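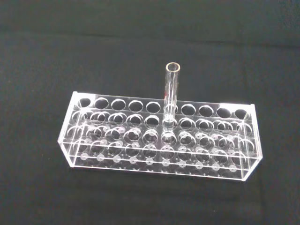
2. Matériel et méthode

2.1 Choix du portoir

Le portoir retenu est un modèle en acrylique transparent, à trois plateaux horizontaux maintenus par deux panneaux d'extrémité. Le plateau supérieur comporte deux rangées de dix trous ronds, soit 20 positions. Le tissu noir placé dessous limite les reflets parasites de la paillasse, mais il ne supprime pas ceux des arêtes, qui restent très lumineuses.

Deux autres portoirs ont été écartés au mois de février. Le premier, en fil métallique gainé, laissait trop de jeu aux tubes. Le second, en polypropylène opaque, masquait la partie basse du tube et rendait impossible la lecture du ménisque en place.

2.2 Repérage des positions

Les rangées sont notées A (arrière) et B (avant), les colonnes de 1 à 10 en partant de la gauche. Le tube témoin occupe la position A6. Ce choix est arbitraire ; il a été conservé pour toutes les séries afin que les relevés restent comparables. Les lectures se font toujours du côté de la rangée B.

La superposition des trous d'un plateau à l'autre gêne le repérage de la rangée B en vue oblique : les contours du plateau supérieur et ceux du plateau situé dessous se confondent. R. Galanis a proposé de coller des pastilles numérotées sur le panneau gauche. N. Tsakiris a préféré une étiquette par colonne – solution adoptée à partir de la deuxième série.

2.3 Mesure de la verticalité

Un tube en verre est inséré à travers le plateau supérieur jusqu'aux niveaux inférieurs. On relève l'écart horizontal entre le bord du tube et un fil à plomb, à hauteur du col. Chaque position est mesurée trois fois, le tube étant retiré et replacé entre deux mesures. Les données brutes figurent dans le classeur Kedow, feuille 2149.

2.4 Limites

Le jeu entre le tube et le trou n'a pas été mesuré séparément pour chaque plateau. Un défaut d'alignement entre plateaux ne peut donc pas être distingué d'un défaut de perçage. La planéité de la paillasse a été contrôlée au niveau à bulle avant chaque série, mais pas celle du tissu – un pli sous un panneau suffit à incliner l'ensemble. Pour la suite, nous prévoyons de tendre le tissu sur une plaque rigide.

3. Résultats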